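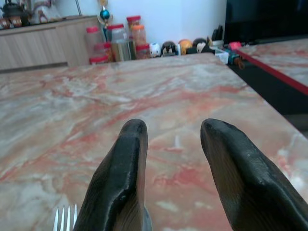 Marmorplatte mit Maserung in Lachsrosa, Rostorange und Hellgrau

Wie beweist man, dass die Wurzel aus 26 irrational ist?

Gilthorpe
11. Oktober 2024

Hallo zusammen, ich sitze seit gestern Abend an einer Aufgabe und komme nicht weiter. Ich soll zeigen, dass die Wurzel aus 26 keine rationale Zahl ist. Bei der Wurzel aus 2 haben wir das im Kurs gemacht, mit gerade und ungerade, das habe ich auch verstanden (glaube ich jedenfalls). Jetzt habe ich genauso angefangen: Wurzel 26 = p/q, gekürzt, also p² = 26q². Dann ist p² gerade, also auch p. Aber ich habe ja noch die 13 in der 26 drin und weiß nicht, was ich mit der machen soll. Muss ich den Beweis zweimal führen, einmal für die 2 und einmal für die 13? Im Skript steht auf der Seite nur »analog«, und das hilft mir herzlich wenig. Danke schon mal!

Pacheco
Einfach in den Taschenrechner eingeben, da kommt 5,0990195... raus und das hört nicht auf. Also irrational. Hatten wir früher auch so gemacht und keiner hat gemeckert.

Beltelon
Das mit dem Taschenrechner würde ich lieber nicht abgeben, der zeigt ja auch bei 1/7 nur ein paar Stellen und hört dann auf, und 1/7 ist trotzdem rational. Aber du bist schon fast fertig, Gilthorpe!

Du brauchst die 13 gar nicht extra. Mach genau da weiter, wo du bist: p ist gerade, also p = 2k. Einsetzen gibt 4k² = 26q², durch 2 geteilt 2k² = 13q². Links steht eine gerade Zahl, also muss 13q² auch gerade sein. 13 ist ungerade, also muss q² gerade sein – und damit auch q. Dann haben aber p und q beide den Teiler 2, und du hattest ja gesagt, der Bruch ist gekürzt. Widerspruch, fertig.

Mit der 13 ginge es übrigens auch, dann eben mit »13 teilt p², also teilt 13 auch p«. Das gilt, weil 13 eine Primzahl ist. Such dir eine von beiden aus, ich fand die 2 immer angenehmer. Aufpassen musst du bei Zahlen wie 832, das ist 64 mal 13. Da ziehst du am besten erst die 8 aus der Wurzel und machst den Beweis dann für die Wurzel aus 13, sonst rechnest du dich mit dem Gerade-Argument dumm und dämlich (ist mir in der Klausur passiert).

Gilthorpe
Ach so, der Satz mit der ungeraden 13 hat mir gefehlt! Ich schreibe es nachher sauber auf. Vielen Dank!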